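Handheld gripper demos: how much variation per task?

Forum: Manipulation / Data and Teleop
Page 1 of 1

rkettler
October 22, 2020

Setting up a demonstration set for deformable objects. Two handheld grippers, one operator, head view recorded alongside the gripper streams. The first task is folding and straightening soft black fabric. Target is 300 accepted episodes before the first training run. Question for those who have done this: do you fix the start state and widen it later, or randomise from episode one?

Rüdiger Kettler

dilis_ops

Randomise from the start. At Dilis we ran a fixed start state for the whole of April and the policy learned the table position of the cloth and very little else. Move it five centimetres and it closed on air.

mferr

Disagree with the above. If everything varies at once you can't tell a bad operator from a bad distribution. I would do a block of 33 with the cloth in one place, train something small on it, and check that the pipeline gives you sensible actions at all. Half the failures I have seen were clock offset between the gripper width signal and the video, and you find that much faster on a boring set.

dilis_ops

A replay test finds clock offset without training anything. Play the recorded width against the video, look at the closing edge. Ten minutes.

mferr

It finds a constant offset. It does not find drift over a long session unless you replay the end of the session as well, and people don't.

rkettler

Noted, both. We replay first and last episode of each session. Drift so far is below one video interval.

Current station for reference. Cables run off the table on the operator's side, dark sleeves for all operators.

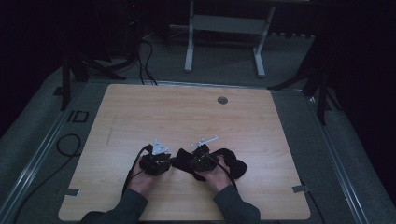 Should failed grasps be kept in the set?

Keep them if the operator recovers within the same episode, and discard the episode if it is abandoned. A recovered miss gives the policy a route back to the fabric; an abandoned one teaches it to stop.

That is the rule we have written down, anyway. I would like to hear from anyone who has measured it.

stullex_user

Measured it on towels, with the Stullex recorder. Keeping recovered misses helped when the policy started from a crumpled state and made no difference from a flat one. Small evaluation, so weigh it accordingly.

One comment on the setup. Black cloth held in black grippers is the hardest case for the jaw region. Fix your exposure by hand and set it for the cloth. With auto exposure a pale tabletop dominates and the folds go to nearly uniform black.

harance_b

Seconding fixed exposure. I would also mix in a light cloth early. Our policy at Harance separated cloth from table by brightness alone, which looked excellent until the table was changed.

mferr

Adding a second cloth before the first one works is how these projects end up with two half-finished sets. Finish one.

harance_b

A tenth of the episodes is enough. It isn't a second set.

frerichs_lab

Cable handling deserves more attention than it has had in this thread. At Frerichs we found operators rotate the wrist less when a cable pulls, so the demonstrations come out with a narrower range of orientations. Plot wrist roll per operator. If it is bunched up on one side, give the cable more slack or bring it in from above.

rkettler

Had not plotted roll. Did so this morning for 2 operators. The left gripper is visibly narrower than the right for both of them. Will add slack on the left and repeat the block.

On start states: going with mferr's block of 33 first, then randomised position and crumple for the remainder. Exposure is now locked on the cloth.

dilis_ops

Fine, but keep the fixed block out of the final training mix, or at least down-weight it.

mferr

Down-weight, yes. Throwing it out is a waste.

rkettler

It will be tagged separately, so either is possible. Roll plots to follow once the repeat block is in.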